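2019-06-23
Erker, back bar / prep notes

Catholm party, drinks for the roof. Picking up from the last page. Menu is down to two welcome drinks plus the frozen one, and the frozen one is still the problem.

Machine held overnight fine. Poured at opening: too soft, ran straight off the spoon. Sugar reads 21 on the refractometer for the left barrel, 26 on the right, same recipe supposedly. So somebody topped up the right one with straight syrup or I misread my own handwriting. Dumped the right barrel. Kept the left and built it back up to 23, which froze properly and poured with a peak.
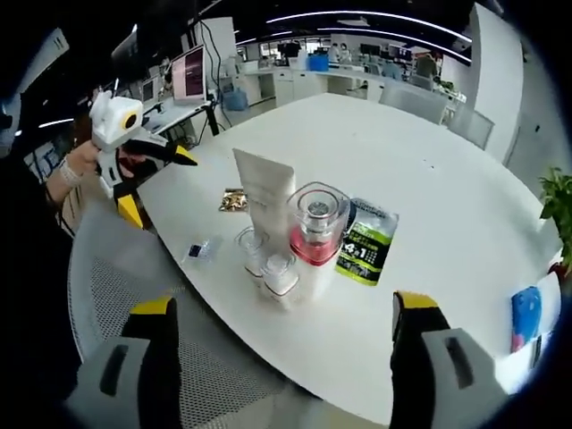 2 min read

Going with 23 then. Write it on the lid in marker. Alcohol stays where it is, do not let anyone "just add a splash" for the VIP table, it turns to soup and then takes most of an hour to come back.

Hibiscus: the Sipos dried flowers are much darker than the old bag. Steeped cold, strained through the cloth, tasted. Very tart, a little dusty at the end. Hot steep is rounder but goes brown under the warm lights by the bar rail. Cold it is. Need to start it the night befor, so it goes on the closing list.

Tried it with the tequila and with the rum. Tequila wins with lime, rum wins with the pineapple. Party theme is "harbor carnival" so probably rum, but Catholm's people haven't said whether they have a sponsor bottle. Ask again. If the sponsor is a gin all of this is off.

Salt rim vs. chili sugar rim — chili sugar looks great for ten minutes then drips down the glass and onto everyones hands. Half rim only. Or skip it and put a dried lime wheel on. Leaning lime wheel, we can do those in the oven here during the quiet afternoon. 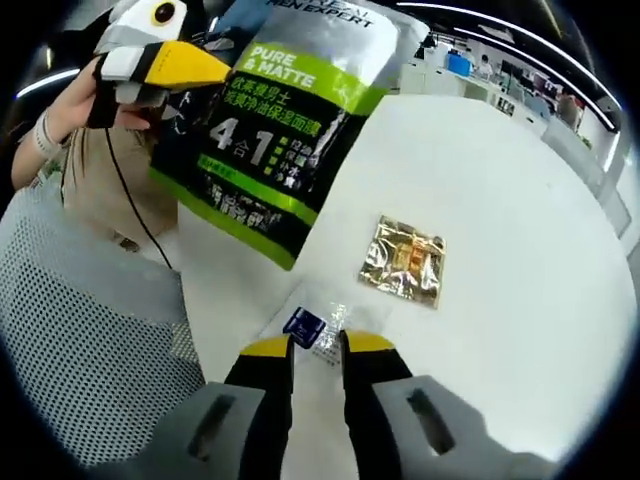

R. Okonski

Ice. The roof machine at Lesenach makes the hollow kind. Fine for highballs, useless for anything shaken, it shatters and you get water. We bring our own cubes up in the big coolers and use theirs for the bottle tubs only. Elevator is shared with the kitchen until doors so ice has to go up early. Check whether the coolers fit through with the wheels on, last time we carried them the last bit sideways.

Batching the welcome drink in the kegs. Carbonated a small one at the usual pressure, left it cold, poured: nice bubble at first, flat by the bottom of the glass. Citrus pulp again I think. Ran the next lot through a coffee filter first — slow, slow, slow — but it held. Filter all juice before it goes in the keg, no exceptions even if we're behind. Also label kegs on the SIDE, the top labels came off in the walk-in.

Glassware: Lesenach has coupes but they are tiny and chipped. Plastic on the roof after dark anyway, house rule. The short hard plastic ones look ok with the frozen drink. Tall ones tip over if there's any wind. 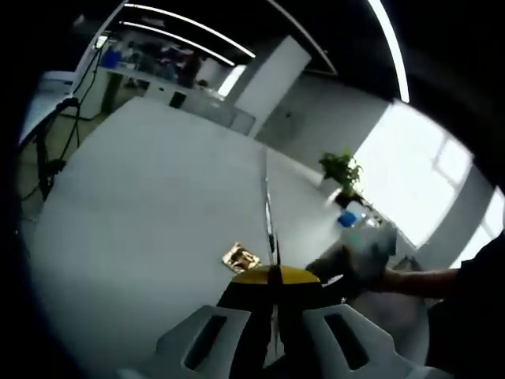
White tabletop, wrapper on it.

Music starts at sunset, so the rush will be right before that, everybody wants something in their hand for the view. Welcome trays should be poured ahead but not garnished. Garnish as they leave the bar.

Still open:
- sponsor bottle yes/no
- 2 bar stations or a third one by the stairs
- who has the spare CO2 key
- price for the frozen one if they want to repeat it in September
- pineapple, fresh or canned. Canned tasted fine to me, don't tell the chef

Clean both barrels tonight, gaskets off this time. Left gasket has a nick in it, order one.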